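Storage and Labelling of Small Parts in a Shared Study Room
Project report, Thiện Lã and Araceli Maldonado

3. Method

We chose divided plastic boxes with closing lids because students using the room at Hayes kept mixing small fasteners in open trays. The boxes had to be clear enough to show what was inside without opening them. We compared two suppliers, Lalach and Skerex, and bought 18 boxes from Skerex. The total stock to be sorted was 719 pieces, mostly screws, washers and spacers.

Each box was checked on a table before it was filled. We looked at whether the lid closed flat, whether the dividers could be seen from above, and whether a paper label could be read through the plastic.

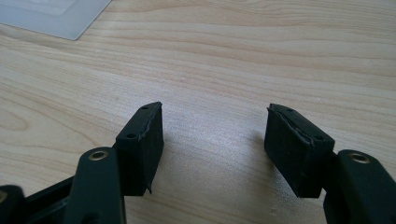
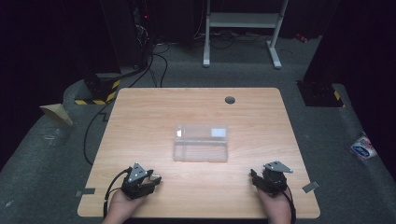 Figure 3. The light wooden table used for the checks.

Labels were cut from plain white paper and placed inside the boxes. In our February trial we had stuck them on the outside, and 44 of the 600 labels came off or were too worn to read by the end of the month. Labels inside the box stayed legible but tended to slide when the box was carried.

Glare from the overhead lights was a problem with the clear lids. Thiện found that turning the box a little was enough to read most labels. Grey lids were considered and rejected, as the colour made the contents harder to recognize.

4. Results

All of the boxes passed the lid check. Two had dividers that were hard to see and were set aside for larger parts. Sorting took two afternoons. Araceli's stock list is in Appendix B, along with the label template.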